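The Bed as a Packing Bench

Small parcels, soft surfaces and the case for the flat, wide worktop already in the house

By Fasil Seyoum

A household that sends out two or three boxes a month does not need a packing station. It needs a flat area larger than the box, enough light to see the bottom, and a surface that will not scratch what is set down on it. In most apartments the bed meets all three requirements, and it is free for most of the day.

I have packed on beds for years, first when moving toys between two homes and later when sending outgrown ones to relatives. For this article I kept a record of 6 boxes, all of them open-topped cardboard, all filled with toys and small flat items, none heavier than 3,570 grams once closed. The notes that follow come from that record. Where a dimension matters I have given it. Where it does not, any box from the closet will do.

The surface

A made bed with the comforter removed is the best starting point. A fitted sheet over a medium or firm mattress gives a work area that yields slightly under a corner and does not slide. A comforter is too deep. A box set on one will tilt toward whichever side is loaded first, and small parts roll into the folds and stay there until laundry day.

Color is worth a thought. A plain gray or blue-gray sheet shows up almost anything dropped on it, from white plastic clips to dark screws. Patterned sheets hide parts. I lost a doll shoe for a week on a floral print.

Wrinkles are harmless up to a point. A soft crease under a cardboard base has no effect on stability. A bunched fold does, and should be pulled flat toward the foot of the bed before the box goes down. The sheet should be one that is due for the wash, as the underside of a carton picks up dust from every floor it has stood on.

Work from the long side of the bed if there is room to stand. From the foot, the reach to the pillows is too far, and the edge of the mattress dips under a knee. The edge is the weak part of any bed for this purpose. Keep the box at least a forearm's length in from the side.

The box

A rectangular carton with a long wall and a short wall is easier to fill than a square one. The long wall gives flat pieces something to lean on, and the open top can be taken in at a glance.
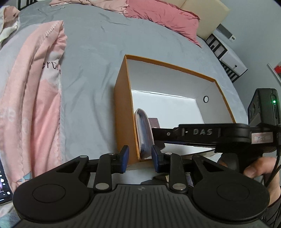
Orange outside, white inside: an open carton on a gray sheet, with a round, flat piece in clear plastic resting against the wall.

A white interior is a practical advantage that rarely gets mentioned in packing guides. Brown corrugated board absorbs light, and dark items at the bottom of a brown box are found by touch. In a white-lined one, a small dark brown object can be picked out from standing height. Of my 6 boxes, two were white inside, and those were the two I did not have to unpack to check.

Holes in the wall of a reused carton need a decision. A small round one near the top of a wall makes no difference to strength in a box this size, and it can be left open if nothing in the load is narrow enough to pass through. For shipping, I cover any opening with a patch of tape on the inside and a second patch on the outside, pressed together so that the adhesive faces meet. For storage I leave it.

I tried three commercial cartons alongside the reused ones. The Goodall fold-flat has a stiff base and an awkward lid. The Mekov medium is lighter, opens square without coaxing, and holds its shape on a mattress better than I expected. The Fleterel toy carton is the tallest of the three, and on a soft surface that counts against it. When half full it leaned, and I ended up moving it to the floor. None of them did anything a sound reused box could not.

Flat things first, standing up

Most people lay flat items on the bottom of a box and pile the rest on top. Plates, discs, boards and lids then carry the full weight of the load across their weakest direction. The better position is upright, or close to it, with one face against a wall. In that position the rim takes the load and the face is protected by the cardboard.

A round piece will roll along the wall unless something stops it. Set it near a corner, then place a small rectangular item against the lower edge. Anything with a square side will serve: a block, a boxed card game, a folded cloth. Do not wedge it tight. The aim is to keep the piece from traveling, and a tight wedge puts pressure on one point of the rim.

Clear plastic wrap has two uses. It keeps surfaces from rubbing, and it leaves the contents identifiable. Newsprint does the first job better and the second not at all, and it marks pale surfaces. For toys I use clear film or clear bags for anything with a printed edge, and paper only for plain ceramic.

Order of loading

Once the flat pieces are up against the long wall, the rest goes in by stiffness. Hard, regular shapes next, along the opposite wall. Then hard, irregular shapes in the middle. Soft toys last, pushed down into the gaps. Soft toys are the filler in this system, and with enough of them no other filler is required.

Sets should be bagged before they are packed. A puzzle of 527 pieces (an odd size, from Sultel, and still complete) traveled in a zip bag inside its own box inside the carton, which may be excessive but took under a minute. Loose building bricks go in a drawstring bag, which molds itself to whatever space is left.

Keep batteries out of toys in transit. Tape them together in pairs, label them and send them in a separate bag near the top. Remove anything with a sharp or thin projection, such as a flagpole or an antenna, if it is made to come off.

Before closing, put one hand flat on the contents and rock the box gently on the mattress. Movement is felt in the palm before it is heard. If something shifts, add soft material on the side it moved toward.

Clearing the rest of the room

The bed does not have to be stripped. Pillows can stay at the headboard, provided they are pushed back against it and the working area is kept in the middle. An upholstered headboard is a useful backstop, and on a large bed there is ample space between the pillows and an average carton. I keep the ruffled ones behind the plain ones when there is tape in use. Tape finds a ruffle quickly and does not let go.

Nightstands are the natural place for tools, and one cleared nightstand is enough. Scissors, tape and marker go on it and nowhere else. Tools laid on the sheet sink beside the box, get covered by it, and are looked for later in the wrong place. If only one of the two nightstands is clear, work toward that side and leave the cluttered one alone. Moving a picture frame, a lamp and a charger in order to pack a single box is poor use of an evening.

After the box is off the bed, run a palm across the sheet from the pillows down. Threads, hair and slivers of film collect in the creases and show poorly under a ceiling light. Small toy parts turn up in the same sweep, most often close to the pillows.
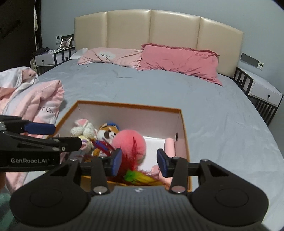 Weights and limits

A mattress will support any box a person can lift onto it, but the lift itself sets a limit. The bed is lower than a table and higher than the floor, and the load has to be raised at arm's length if it has been packed in the middle. I set 3,000 grams as a comfortable ceiling for a box that is to be picked up from the center of a double bed. The heaviest of my 6 went over that, and I slid it to the edge before lifting, with one hand under the base the whole way.

Sliding is safe on a smooth sheet and less so on flannel, which grips the cardboard and drags. If the sheet starts to move with the box, stop and lift one end to free it.

Do not tape the base on the bed. Tape pulled under tension needs a firm surface behind it, and a mattress gives way just as the strip is pressed down, leaving a bubble along the seam. Close the base on the floor or a table first, then bring the box over to be filled. The top flaps can be taped in either place, as the packed contents provide some resistance from below.

Labeling

Write on two adjacent sides and leave the top blank. Boxes are stacked, and the top is the first face to disappear. On a colored outer wall, a black marker reads well on orange and yellow and poorly on dark blue or green, where a white label is needed. I list the contents by type and the month of packing. The one marked July is still in my hall closet, sealed, with the bricks in it.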